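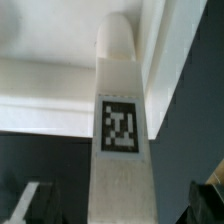
How to Freshen Up Scuffed White Panels and Posts

9/30/25

I love white surfaces. They bounce light into every corner and make a dark wall look so much richer! The catch is that they pick up gray smudges, especially low down where shoes and bags brush past. Good news: an afternoon is plenty, and most of it is gentle wiping.

What you need

2 soft cotton cloths
A bowl of lukewarm water
A few drops of mild dish soap
A white eraser sponge (the melamine kind)
Low-tack painter's tape and a small brush, if you end up touching up

1. Dust first. Run a dry cloth over the ledges and down into the inside corners. Skip this and you'll be pushing gray paste around, which I did all over my hallway in Stenstead.

2. Wipe with soapy water, starting at the bottom and working up so drips don't leave streaks. Wring the cloth out really well, particularly near any joints.

3. Got a printed label or marker stuck on the front? Stop short of its edges and go around it with a barely damp corner of the cloth. Printed black rubs off faster than you'd think!

4. Try the eraser sponge on whatever is left. Test a hidden spot first, then use tiny circles and hardly any pressure. On a matte finish, heavy rubbing leaves a shiny patch (ask me about my bookcase).

5. Let everything dry for 4 hours, then look again in daylight. If a scuff still shows, tape off the darker panel beside it and brush on a thin coat of matching white. Feather the edges outward, and pull the tape while the paint is still a little wet.

I do mine again in November, before the muddy boots arrive.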